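Changing the finger pads on a Steltis hand-held gripper

If you look after a pair of Steltis grippers you will know the feeling: one morning the left one picks up a teaspoon quite happily and the right one lets it slide straight through. Nine times out of ten it's the fingers that want attention, and it's a pleasant enough job to do with a cup of tea beside you. Allow 24 minutes for the pair, a bit more if it's your first go.

Switch the gripper off and take the battery out. Rest it on a folded towel with the fingers pointing up, and brush any fluff out of the vents while you have it in front of you (an old make-up brush is lovely for this).

Squeeze the handle gently and slip each finger off its peg. Mine are stiff in winter, so I wriggle them side to side - please don't lever them with a screwdriver, as Ottar Hellström did with ours, and we had to send to Jimora for a new peg.

Wash the old fingers in warm soapy water and look closely at the mesh on the inner face. Small scuffs are fine. A tear means a new finger, part 1154, and I always change both together so they wear evenly.

Push the new ones on until they click, then let the handle go and check how they meet. You want a narrow V between them, with the same curve on each side. 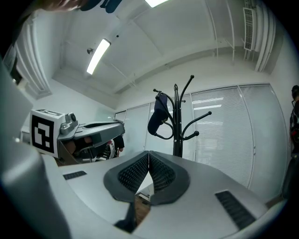
New fingers fitted, with the second gripper held out to the left.

Now put the battery back and open and close the handle 50 times, slowly. If one finger starts to lag, take it off and seat it again. Wipe the marker cube with a dry cloth before you go back to recording, and write the date of the change in the logbook for whoever has the grippers next.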